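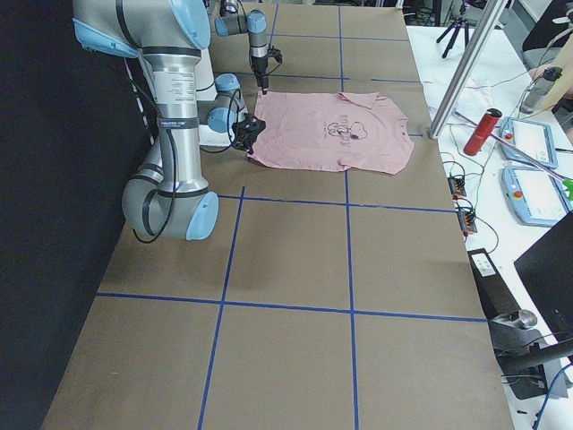 Bresero Garment Care Labels

Bresero is a table of care and size label text from 500 everyday garments, mostly T-shirts, sweatshirts and light knitwear. It was typed in by hand from the sewn-in labels and is meant for people who write laundry guides or build care symbol lookups.

What is in the table

Each row is one garment. There are 9 columns, including fiber content, wash temperature, drying advice, ironing advice and label language. Blank cells mean the label said nothing on that point.

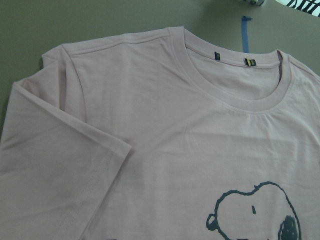 Sources

Labels came from 3 secondhand shops: Flirow, Tkachenko and Kasis. Kasis supplied most of the knitwear. Spelling mistakes on the labels were kept as printed.

Fiber names are in the original language, with an English version in the next column.
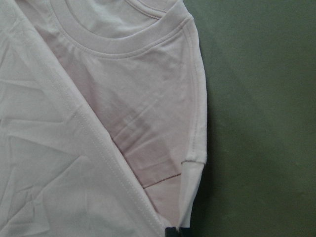

Can I use the wash temperatures as washing advice?

Treat them as a record of what the label said. Some labels were faded, and those rows have "unclear" in the notes column.

Shrinkage was not measured. Colors are not recorded. 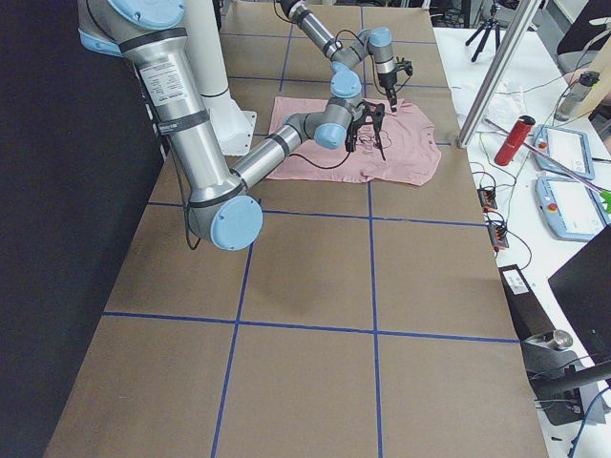
Known gaps

Wool is thin, with 6 rows. Children's sizes follow several systems and have not been converted. The next update is planned for January and will add a column for bleach symbols.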